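I bought my table on a Wednesday, from a woman named Hanne Bech who was moving to a smaller place and wanted it out of her garage by dinnertime. She asked for 165 dollars and threw in a can of wax. I said yes before I'd even measured my doorway (it fit, barely, with the legs off and a lot of bad language).

What got me was the color! For years I'd eaten off a white thing from Hämäläinen that showed every crumb, and I was so tired of wiping it. I wanted wood, something warm, something that could take a coffee cup and a pile of mail and still look like somebody lived there.
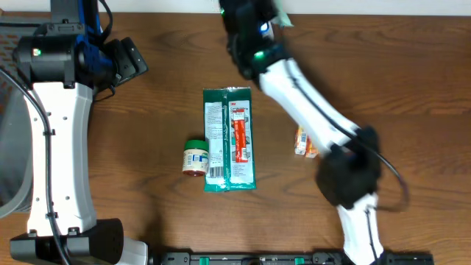
Warm reddish-brown wood with the dark grain showing, against a pale off-white wall.

My friend Kidus Seyoum refinishes furniture in his basement, and he's the one who talked me out of sanding mine. "Seven coats of somebody's life on there," he said, "and you want to take it down to nothing?" He had me wash it with soapy water, let it dry overnight and rub in the wax with an old T-shirt, always going with the grain. I did half of it before work and the rest after supper, and my arms were sore until the weekend.

We use cookies to improve your experience. By continuing to browse, you agree to our cookie policy. Accept | Manage settings

The other thing Kidus is firm about is the middle of the table. Keep a few household things there if you like, he says, but move them now and then, or the wood darkens around them and you end up with a map of your own bad habits. Mine already has a pale circle where Hanne kept a fruit bowl. I tried to wax it away, then I gave up and put my own bowl on top of it, and that's where it still sits.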